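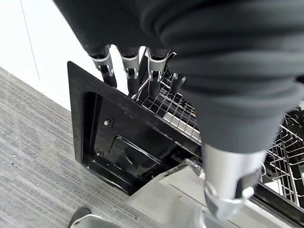 洗碗机门放下来的样子:内板黑亮,凸起的边沿上留着水痕和浅灰色的印子,后面是金属碗架。

洗碗机门板内侧和边沿的清洁(附滤网、喷臂、碗架)

先说我自己吧。我用洗碗机的头两年,从来没有擦过门。碗是干净的,杯子也亮,我就觉得一台天天在里头冲水的机器,总不至于自己还脏。后来有一回,一只小勺子从餐具篮里掉下去,我蹲在地上找,脸凑得很近,这才看见门的最下沿糊着一层灰白带黄的东西,用指甲一刮,滑滑的,味道我就不形容了。那天晚饭后我蹲了一个多小时,用掉一卷厨房纸,第二天腰还酸着。

所以这篇东西写得细一点,啰嗦一点,大家多包涵。照着做一遍,头一次会慢些,往后每个月弄一回,泡一壶茶的工夫就够了。

一、为什么脏的总是门

洗碗机洗的时候,水从喷臂里喷出来,打在碗上,再打到四壁和门的中间。这一大片地方每次都冲得到,所以平时看着还算干净。门的四边就不一样了,关上以后,它正好贴着密封条,或者干脆在密封条的外面,水到不了,蒸汽和油花却到得了。尤其是最底下那一条,门一关它就藏起来,门一开它又朝着地,不弯腰根本看不见。

深色的内板还有一个特点,水渍格外显眼。水干了以后剩下的钙质是白的、灰的,在浅色不锈钢上看不大出来,到了黑亮的面上就一清二楚。有的朋友一看见就着急,拿钢丝球去搓,水垢是没了,划痕也留下了。划痕可擦不掉,以后水渍还专爱待在里面。拜托大家,钢丝球、去污粉、百洁布绿色的那一面,都请放回抽屉里去。

二、要准备的东西

旧毛巾或者超细纤维抹布三四块,颜色浅一点的好,脏不脏看得见。
软毛旧牙刷一支,家里有小孩的话,小孩换下来的那种刷头小,更好用。
棉签一小把。
一盆温水,滴两三滴洗洁精,别多。
食品级柠檬酸,一大袋就能用很久。
一个喷壶。
一块旧浴巾,铺在门下面的地上,膝盖也可以跪在上面。

有人喜欢用白醋,我也用过,效果是有的,但是一屋子的醋味到晚上都散不掉,而且醋用得太勤,对橡胶密封条不太友善。柠檬酸没什么味道,用完擦干净就行。另外提醒一句,不管是醋还是柠檬酸,都不要跟含氯的漂白水碰在一起,会放出有害的气体。这一条没有商量。

柠檬酸水怎么调:5克柠檬酸,兑100毫升温水,摇到看不见颗粒,装进喷壶。一次调这么多就够擦一扇门了,用剩的倒掉,别留到下个月。手上有小伤口的,戴副手套。

三、动手之前

机器要是刚洗完,先把门开一条缝,等里面凉下来。刚洗完那会儿,碗架和加热的地方都烫,蒸汽也冲脸。我一般是早上把碗收走以后再弄。

然后关掉电源开关,或者在机器上按关机。碗全部拿出来,餐具篮也拿出来,门完全放平,上下两层碗架推回里面去。要注意,门放平了像个小桌子,可它不是桌子,千万别拿手撑着站起来,更别让孩子坐上去,铰链吃不住这个力气。

四、先擦门板中间

第一步,用干布把浮着的水和碎屑带走。很多人一上来就湿擦,结果米粒、葱花全被推到缝里去了,还得一粒一粒往外挑。

第二步,温水加洗洁精,布拧到不滴水,从上往下,一道挨着一道擦。油多的人家,布要翻两次面。这一步是去油的,油不去掉,后面的柠檬酸挨不着水垢,喷多少都白喷。

第三步,把柠檬酸水喷在布上,用布去敷有水渍的地方。不要对着门板直接喷,水会往控制面板和接缝里跑。敷5分钟,别让它干在上面。趁这个时间可以去做下一节的边沿,两头都不耽误。

第四步,清水布擦两遍,再用干布收干。深色的亮面,收干这一步特别要紧,一滴水留在那里自己晾干,就又是一个白圈圈。布要顺着一个方向走,画圈的话,灯一照全是一圈一圈的印子。

如果擦完还有一点雾蒙蒙的,再敷一次就好,不用加浓。水硬的地方,第一回常常要敷两三次。要是怎么敷都在,手指摸上去又有细细的纹路,那多半是以前蹭出来的痕,认了吧,不影响用。

五、四条边和密封条

边沿是重点,请把最多的耐心留在这里。

牙刷蘸洗洁精水,沿着凸起来的那一圈慢慢刷,拐角的地方把牙刷竖起来,用刷头最前面那一小撮毛。刷出来的脏水马上用布接住,别让它流下去。两侧刷完,头低下去看最底下的那一条,门板跟机身之间有一道缝,用布包着手指伸进去,一段一段地抹。第一次抹出来的东西可能会吓您一跳,吓一跳就吓一跳,抹干净就好了。

密封条在机身那一边,绕着门口走一圈,它有一层小褶子。用拇指轻轻翻开,棉签蘸水去擦里面。不要拽,也不要拿尖的东西去挑,挑破了就会漏水,换一根可比擦一擦麻烦得多。擦的时候顺便摸一摸有没有变硬、开裂,有的话记下来,早点找人看。

门上要是有露出来的螺丝头,周围常常藏着一小圈黑垢,棉签转两圈就干净了。螺丝本身不要去拧。

六、洗涤剂盒

多数洗碗机的洗涤剂盒都装在门的内侧,带一个小盖子。把盖子打开,看看里面有没有结块。用粉的人家最容易结,因为手是湿的,或者盒子里还有上一次的水,粉一进去就粘住了。

结块不要硬抠。拿一块布浸了热水,捏成团塞在盒子里捂一会儿,块就软了,再用牙刷刷掉。盖子的内侧、弹簧扣的旁边、橡胶圈的一周,都要刷到。刷完把盖子开关几下,听见清脆的一声“咔”,就是好的。要是关不紧,或者到时候弹不开,洗出来的碗就会油油的,大家往往怪洗涤剂不好,其实是盖子卡住了。

旁边那个加漂洗剂的小口,拧开看看余量,口子外面如果有溢出来的漂洗剂,要用湿布擦掉,不然下一次会起一大堆泡沫。

我邻居Liesl Fankhauser有个做法我很喜欢:她在水槽边放一块干布,专门在投洗涤剂之前把盒子抹一下。我学了以后,盒子里再也没结过块。

七、碗架

碗架比门好伺候。把它整个拉出来,看看立着的那些细齿,齿根的地方爱积垢,用牙刷横着刷过去就可以。齿和齿之间很窄,手指伸不进去,可以拿一条旧布条穿过去,两头捏住来回拉,像擦鞋那样,又快又省事。

有一种碗架外面包着一层塑料皮,齿尖上的皮破了就会生锈,锈水滴在白盘子上很难看。刚破的时候就要补,五金店有碗架专用的修补胶,照着说明涂,干透再用。

架子两边的滑轮也擦一擦。拉起来涩的时候,十有八九是滑轮里缠了东西,线头、标签纸、细骨头,我都遇到过。

八、滤网和喷臂

既然已经蹲下来了,就顺手把这两样也做了吧,省得下次再蹲。

下层碗架拿出来,底下中间那个圆筒就是滤网,一般是转一下往上提。提之前看清楚它原来的朝向,我第一次没看,装回去的时候对了半天。滤网在水龙头下面冲,牙刷从外往里刷,刷完对着光看,网眼都透亮了就行。装回去要转到底,没转紧的滤网会让渣子漏到泵里。

喷臂上有一排小孔,孔里塞了东西,水就喷歪了。用牙签轻轻挑,往外挑,别往里捅。挑完拿手拨一下,让喷臂转一圈,顺畅,不碰碗架,就装好了。

九、空跑一次

全部擦完,把40克柠檬酸撒在机器底部,不放碗,也不放洗涤剂,选一个热水的标准程序跑完。您家说明书如果指定了专用的机体清洁剂,就听说明书的。跑完把门打开一掌宽,晾到里面摸上去是干的。

这一趟下来,从铺浴巾到擦手,我现在是45分钟,不算空跑的时间。头一回请给自己留宽裕一点,也别挑快要做饭的时候弄。

十、平时怎么少擦一点

每次洗完,碗收走以后,拿干布把门的边沿抹一圈,就一圈,不用讲究。

碗放进去之前把大块的剩菜刮掉。不用冲得干干净净,那样又费水又费人,刮掉就好。

滴着汤的锅不要从门上面斜着拎进去,汤都滴在门板上了。先在水槽里倒干净再放。

门不要洗完就一直关着过夜,里面潮,味道就是这么来的。家里有小小孩或者小猫的,开一条缝就够,餐具里的尖刀要先收走。

洗碗盐和漂洗剂的灯亮了,当天就加。我以前总想着下次再说,一拖就拖出一扇白花花的门来。

几个常有人来信问的问题

能不能用湿纸巾擦?应急可以,可是湿纸巾里往往有润肤的成分,亮面上会留一层膜,之后还得再用清水过一遍。

能不能用玻璃清洁剂?门的外面可以,里面我不用,毕竟碗要在里头过水的。

擦完第二天又有水点怎么办?先看漂洗剂还有没有,再看洗碗盐,最后看看是不是程序一结束就把门大开了,蒸汽在门板上凝成水珠,干了就是点子。等一刻钟再开,情况会好很多。

有霉味,门和滤网都洗过了还是有?那就去看排水管,管子中间如果垂下去一截,脏水会存在里面。把它重新挂高,多数就好了。

十一月以后天冷,厨房窗户关得多,机器里干得慢,我会改成两个星期擦一次边沿,大家看自己家的情况来。要是您有更省力的法子,也请写信告诉我,尤其是最底下那条缝,我到现在还是用手指包着布一点一点抹的。

最后更新:十一月
联系我们 | 版权所有 Hidavholm 家务笔记 | 返回顶部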